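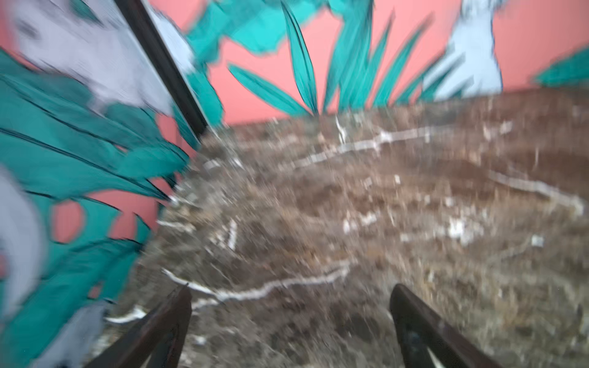 Wrist overspeed faults on the Skarken arm usually come from a bad joint 6 limit, left behind after a gripper swap. The arm completes its approach, then whips the wrist on the way to the next waypoint and throws code 997. Check the wrist camera image first. Streaks spreading out across the brown stone, with the fingers apart and nothing between them, point to a fast swing with no load, so leave the grip force settings alone.

To clear the fault:

Press the e-stop and wait 30 seconds before entering the cell.
Open the Jindar console and go to Joint Limits.
Set the joint 6 speed to 30 per cent and save the profile under a new name.
Release the e-stop and jog the wrist 2 degrees each way.
Run the program 3 times at the reduced speed - keep a hand on the stop button.

If 997 returns, lock out the arm and check the encoder plug behind the wrist cover. Francine Lachance keeps the spare plugs.

Last revised in February by Wichai Panyasiri.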